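Flutaria: the cloth folding set

README

Hi, and thanks for downloading this! Flutaria is my collection of pictures of laundry on its way to being folded. Mostly that means T-shirts, rags and dish towels, in every state from "just dumped out" to "neat enough for a drawer." I started it in March because all the folding pictures I could find were of finished stacks, and I wanted the messy middle.

What you get

There are 2396 pictures in 252 folders. One folder is one piece of cloth, start to finish, so some are short (a rag takes no time) and some drag on (fitted sheets, ugh). Each folder has a small text file with the kind of cloth, the color as I'd say it out loud, and which table it was on.

I used eight words for the state of the cloth: heap, lifted, dragged, flat, half, quarter, done, redo. "Lifted" wins over "heap" whenever a corner is off the table, even if the rest is still a mess. I went back and forth on that one for weeks.

The older pictures are in a folder called Redus. Those have no state words yet — sorry, I'm getting to it. Wattimena is the newer part, with 624 pictures, and it's the part I'd start with.

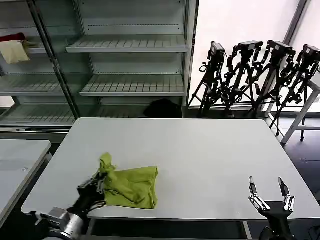
Yellow-green cloth, one corner held up by a black robotic hand

Going by my own rules, the yellow-green cloth on the white table gets "lifted." One corner is pulled up into a narrow peak while the right side lies much flatter, with the hem showing. I love these in-between ones!

Known problems

Light colors on a white table are hard to see, and my edge notes for them are a bit of a guess. Color names wander too (I've got "lime," "yellow-green" and "kind of mustard," and I wouldn't swear they're different). File names with an "m" at the end came from my first try, Mullisus, and a handful are in there twice.

Use it for whatever you like, just keep this file with it. If you spot a wrong label, open an issue with the folder number — I check most evenings after 8.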